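Tistero Laundry Handling Cell - Demonstration Report and Specifications

Equipment reviews / Fabric handling / Reviewed by Solange Vasseur 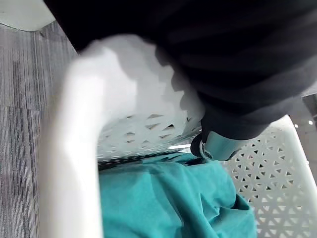

Wrist camera view: dark garment with a metal-tipped cord, teal item in the basket.

The Tistero is a single-arm cell sold for moving mixed clothing between baskets, tables and carts. Murov, the distributor, invited buyers to its January open day to see it work. We went on Sunday, the quieter of the days, and stayed for all 11 runs.

What the maker claims

The brochure says the cell will pick "any household textile, in any state." That is a big promise. Towels and T-shirts are easy to grab and hard to damage. Drawstrings, zippers and hoods are where these machines earn their price or fail to, so we asked for dark, heavy clothing with cords on it.

What we saw

Of the 11 runs, 6 ended with the garment where the operator said it would go. In 3 more the arm let go early and the piece had to be put back by hand. The rest were stopped from the tablet before the arm had lifted anything. Murov counts a stopped run as "no result" and leaves it out of its success rate. We would count it.

Hajnalka Szalai, who ran the demo for Murov, was open about the cords. The software does not look for them. It picks a fold and closes on it, and if a cord end happens to be in the way it gets pinched along with the cloth. She said a fix is planned. She did not give a date, and there is nothing about it in the order form.

The wrist camera feed was on a monitor all day and is the best thing on offer here. You can judge for yourself what the arm is working with, though fast moves smear badly - ask for the slow mode if you want to follow a pick.

Specifications as supplied

Arm: single, with wrist camera
Gripper: Tistero standard fingers, white
Controller: Jirorham, sold separately
Warranty: 6 months, fingers excluded
Baskets: customer's own

Before you order

Bring your own laundry to a demo. Ask for the stopped runs to be written down. Get a price for spare fingers, which Murov could not quote us on the day. Buyers comparing it with the Szabó sorting table should know that the Szabó needs a person to feed it, and is priced that way.

Availability: to order through Murov. Demonstrations by appointment.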